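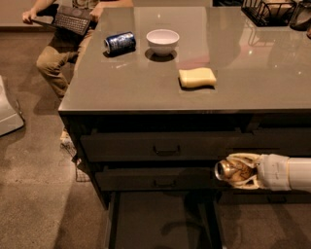 Figure 14. Gripper fingers wrapped around a dented can, in front of the drawers.

4.3 Comparing finger sets on the can pick

Run this test after any finger swap. It applies to the Plirneo soft fingers and the older Fedby set, which grips a can like it owes it money.

1. Lay the cans on their sides. Put the bowl and sponge out as well. They are not targets, but the arm should learn to live with clutter.

2. Load profile 1158 for Plirneo, or 1491 for Fedby. The numbers mean nothing to us either -- copy them exactly.

3. Set grip force to 55 percent. Start low even if the last person swore by more.

4. Jog the wrist in level with the counter, one finger on each side of the can. Close slowly.

CAUTION: Shut every drawer before swinging the arm past the front of the counter. Drawers do not yield, and they cost more than fingers.

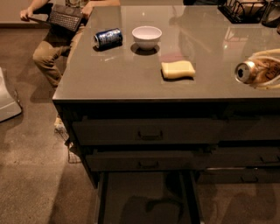

Figure 15. Can between the fingers at counter height. The bottom left drawer is open; see CAUTION.

5. Lift, hold for about 14 seconds, and lower. Log any slip, spin or crunch.

6. Swap fingers and repeat with a fresh can. A can that has already been crushed flatters whichever set goes second.

NOTE: Glossy counters can give the depth camera ideas. If it reports a can where there is only glare, dim the lights and rerun step 4.

Revised September 2019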